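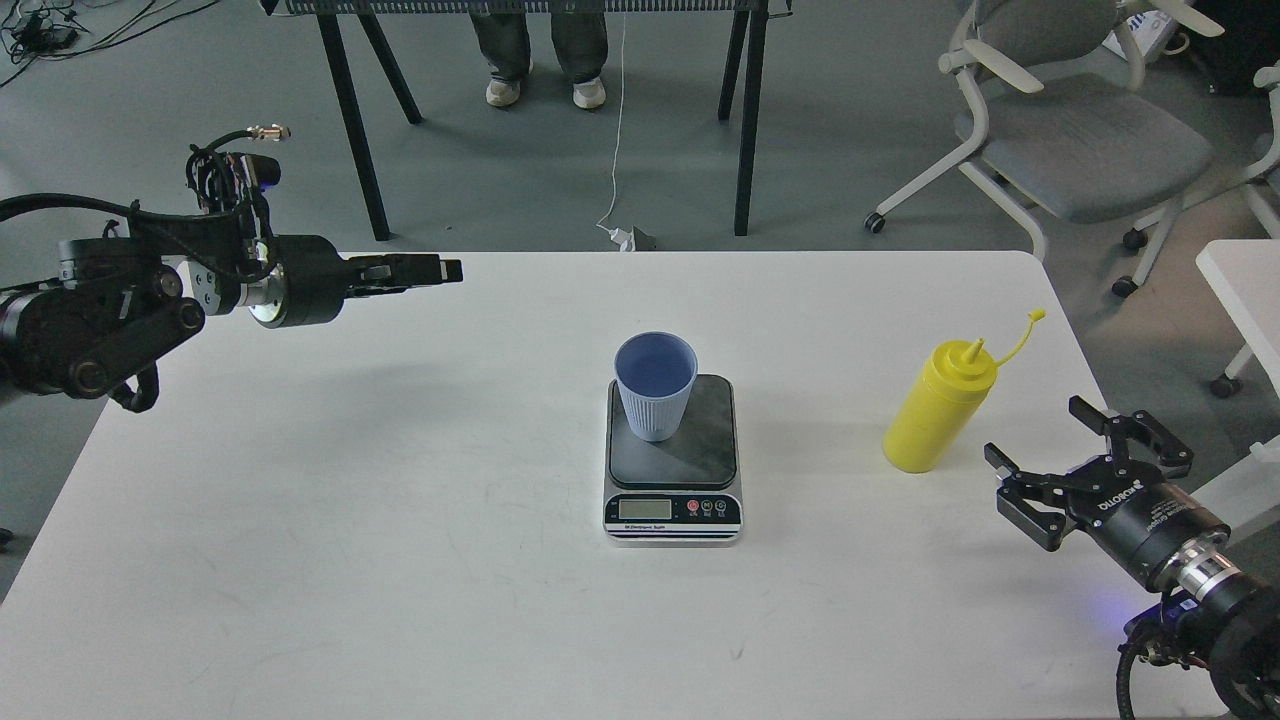 Notebook, April, started at 7:40 with coffee and no intention of writing this much. What I want to get down before I forget is how the weighing job has changed since the arms took over the first half of it, and mostly how it's changed for the three of us who used to do it by hand. We all said "it's just dosing, how hard can it be" back when we signed up for this, and I said it loudest. So, take the cup position. The light blue cup is sitting toward the back left of the black platform, and if I'd put it there myself I'd have nudged it over with a knuckle and never thought about it. The arms don't nudge unless we teach them to nudge. And the yellow bottle is on its side on the table next to the scale, cap hanging off its strap, so the right arm has to come at it low and at an angle instead of grabbing it around the middle like you would if it was standing up. I've asked for lying-down starts to stay in the test plan because bottles do fall over at our bench, all the time, and I'd like to know now if we can live with it.

For whoever reads this after me: the test plan is in the Brullora folder, not the Tinia one. The Tinia one is old. I keep opening it too.

Where we are. The job is still the one we picked for the Aryee samples. Bottle gets picked up, liquid goes into the cup until we hit target, bottle gets put down, weight gets logged, cup moves on to mixing. Target for the small batch is 37 grams. By hand Roy can hit that with his eyes half on something else, and he's faster than me by a lot. He does a big squeeze, then a pause, then these tiny taps with his finger on the side of the bottle that I've never been able to copy. When we sat down to write out the steps for the arms, his first version was "squeeze till it's nearly there, then be careful." Which is right! It's just no use to anybody writing a program.

It took the better part of a morning to get him to slow down and say what he was doing. He watches the number climb, and he eases off before it gets close, because what's already in the air still has to land. He holds his breath, too, which he did not know until I pointed it out. I wrote all of it on the whiteboard and Spyros turned it into an early stop plus small squeezes after. So the thing that runs on that table is a rough copy of Roy, and he gets teased about that, and I think he secretly likes it.

Stuff that went well. The left arm stays out of the way with its gripper closed until it's wanted for the cup, and having it parked like that makes it a lot easier for me to see what I'm looking at. In the first setup it waited with its fingers open and reached in too early and I was forever leaning sideways to see the platform. Small change, big help for my neck. The right one waits open near the bottle, ready to go. Spyros wanted them both parked in the same pose because it's neater in the code, I wanted them parked however lets a person see, and we went with mine.

Stuff that didn't. The scale is a kitchen scale and it goes to sleep. If we spend too long fiddling with the pick, the display goes off and the first reading after waking it is no good, so the run's no good. I lost most of yesterday afternoon to that. There's an auto-off setting somewhere behind those three buttons and I held down every combination I could think of. Flarkora said they can lend us a proper bench balance with a data port, and I've said yes please, but until it comes we're waking the scale by hand at the start of every run and writing the number down ourselves. I know. The robot pours and the human reads the number off. Roy finds this very funny.

Also the squeeze force is all over the place as the bottle empties. Full bottle, light squeeze, fine. Nearly empty bottle, same squeeze, you get air and a splutter. A person feels that and tips it further without deciding to. Our fix for now is to swap the bottle early and top up the old one by hand, so we've made ourselves a new chore. Add it to the list.

Which gets me to the list. I started one of all the jobs that exist now and didn't before, because when people upstairs ask what the automation saved us I want to be able to answer both halves of the question. Wiping the table down between batches (drips confuse things). Setting out bottles and cups. Checking caps are open, since neither arm can open one yet. Waking the scale. Refilling. Watching. Watching is the big one. You can't really do anything else while you're doing it, you're not busy, and after an hour your brain is soup. Dosing by hand was boring too, but your hands were doing something and you could talk. I noticed we'd all stopped chatting at the bench, and when I said so Roy said he'd noticed as well and figured I was in a mood.

So we're trying something. Two people in the room when the arms run, one on watch and one doing ordinary prep at the other table, and swap at the half hour. The prep person isn't allowed to be called over for small things. It's only been a few days, but I go home less fried. I'd like to keep it even if it looks wasteful on the staffing sheet.

The good part, and I should be fair about it: our wrists. The count for a full Aryee order is 258 cups. Doing that by hand, squeezing the whole time, I used to have a sore thumb for days and Roy wore a brace one winter and told everybody it was from tennis. Even if the arms only ever do the big squeeze and we do the last bit ourselves, that's most of the strain gone. I'd take that deal today. I said so to Spyros and he looked a bit hurt because he wants the whole thing to run start to finish, but I meant it as a compliment.

We did talk about the awkward bit, over lunch. Roy asked straight out what he's for once it can do the last few grams as well. Spyros didn't dodge it – he said he doesn't know what gets decided, and that he'd want Roy on the recipe side, where somebody has to say when a batch looks wrong before the numbers do. Roy said that sounded nice and he'd like it in writing. I think that's fair. I've put it down as an item for the next meeting with the Brullora people and I'm going to bring it up myself if it slides off the end of the agenda, because last time it slid.

Numbers from this morning, before I lose the scrap of paper. We did 11 runs. Most landed inside 2 grams of target, and the ones that didn't were all over, none under. Over is worse for us, you can't take it back out. I asked Spyros to move the early stop a bit earlier again. He'll say it makes the end part slower and he'll be right, roughly ten seconds a cup by my guess, but I'd rather have slow than scrap.

To do:
Ask Flarkora when the balance ships, and what cable.
Try a stiffer bottle? Roy says the soft ones are easier for people. Might be the other way round for a gripper.
Mark a spot for the cup on the platform with tape, then try a batch without the tape so we don't fool ourselves.
Move my prep tray closer to the door so the watch person isn't in my elbow.
Get Roy to do a batch by hand next to the arms, same bottles, same target, and log both. He's already picked his chair.

3:15, adding this after the afternoon batch: stop moved, no overs so far, two unders that I topped up by hand. Took no time at all. Left the bottles soaking in the sink, please don't throw them out.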